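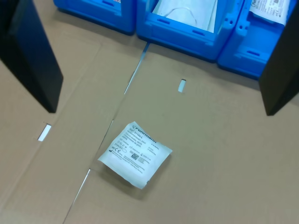
Sat 20 May
Posted by Melina Tzavaras
2 min read

Large party at Politis, is the set menu required?

I'm trying to book dinner at Politis for my parents' anniversary. There will be 20 of us. The person on the phone said anything over eight has to take the family-style menu, and there is a $500 deposit on top of that. Two of my guests don't eat lamb and one can't have dairy. Has anyone gotten them to bend on this? I'd also like to know if the deposit comes off the bill or if it's a room fee. The website doesn't say.

Rudari
We did a retirement dinner there in the back room. The set menu was required, but they swapped the lamb for grilled fish for three people at no extra charge. You have to send the changes by email a few days ahead. Telling the server that night won't work, as the kitchen has already portioned everything. For dairy, ask about the spreads, which come out first and are mostly yogurt or feta. They brought us a plate of beans and roasted peppers when we asked.

Our deposit came off the final bill. Get that in writing anyway, in case they've changed it. Tip was added automatically and was figured on the total before the deposit was taken off.

novix83
too loud in there for older people imo. food is good though, get the octopus

Brellorow
Try asking for a Sunday lunch. When I called last May they let a big group order off the regular menu before 3, with no deposit, only a card to hold the tables. You won't get the back room at lunch, so expect two long tables by the windows. Parking is easier then too.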